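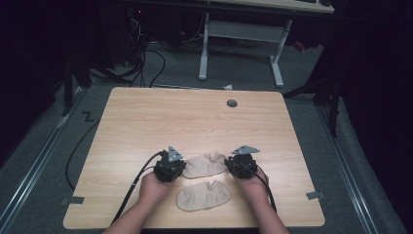
## Hostow Folding Passerelle

The Hostow is a manually operated boarding bridge for motor and sailing yachts that berth stern-to. It is built by Histham Marine Equipment at the Giltport yard and is supplied direct to owners, captains, and refit contractors. The Hostow is suitable for private vessels and for crewed charter vessels.

The bridge folds once at the center and stows in a fabric cover, either on the rail or in a stern locker. It requires no hydraulic supply and no electrical connection. Owners who want a powered bridge should refer to the Yoon range, which is covered on a separate page.

### Construction

The side members are welded marine-grade aluminum with a clear anodized finish. The walking surface is slatted teak, fixed from below so that no fastener heads show on the upper face. A composite surface in gray or sand may be ordered in place of the teak at no change in price. All hinge pins are stainless steel and can be removed with hand tools.

Two wheels at the shore end allow the bridge to move with the vessel as it rises and falls at the dock. The tires are non-marking. The wheel bracket folds flat against the underside for stowage.

### Specifications

| Item | Value |
|---|---|
| Extended length | 216 cm |
| Clear walking width | 18 inches |
| Operation | Manual |
| Stowage | Single center fold |
| Deck fitting | Removable pin and socket |
| Hull types | Monohull and multihull |

Lengths other than the standard are made to order. A drawing will be sent for approval before work begins, and made-to-order bridges cannot be returned for credit.

### Included with the bridge

- Deck socket with backing plate and gasket
- Pair of removable stanchions with rope handline
- Lifting bridle for use with a halyard or davit
- Fabric storage cover in navy or white
- Owner's manual and mounting template

The vessel's name can be embroidered on the cover. Lettering must be confirmed in writing at the time of order.

### Installation

The deck socket must be fitted to a solid or reinforced section of the transom or aft deck. Histham recommends that a qualified yard carry out the work, particularly on cored decks, where the core around each bolt hole has to be removed and filled. The mounting template is printed at full scale and should be checked against the drawing before any hole is drilled.

Kirsty Mowat, technical sales manager at Giltport, reviews all proposed mounting positions free of charge. Please send a dimensioned sketch of the aft deck, the height of the deck above the waterline, and the name of the builder. For vessels with a fold-down bathing platform, include the position of the platform both open and closed.

### Use and care

The bridge is intended for one person at a time. It should be lifted clear of the dock whenever the vessel is left unattended and in any conditions in which the stern is likely to surge. It must not be used between two vessels that are both underway.

Rinse the bridge with fresh water after each passage. The hinge pins should be greased at the start of the season. Teak may be left to weather or may be oiled, but two-part cleaners containing acid will damage the anodized finish and are not covered by the warranty.

### Price and ordering

The standard Hostow is priced at $4,000, excluding sales tax, freight, and installation. A deposit is taken when the order is accepted, and the balance is due before shipment. Standard bridges leave the yard within 60 days of the deposit. Orders for delivery before the spring season should be placed by the end of October.

Freight is quoted separately for each order. The crate is too long for most parcel carriers and must be received at an address with a loading dock or a forklift. Collection from Giltport can be arranged with the sales office.

### Warranty and spare parts

The frame and hinge are warranted against defects in material and workmanship for the first owner. Wheels, rope, and fabric are treated as wearing parts and are excluded. Replacement wheels, pins, slats, and covers are kept in stock at Giltport. Please quote the serial number, stamped on the inside of the left side member at the deck end, with any request for parts.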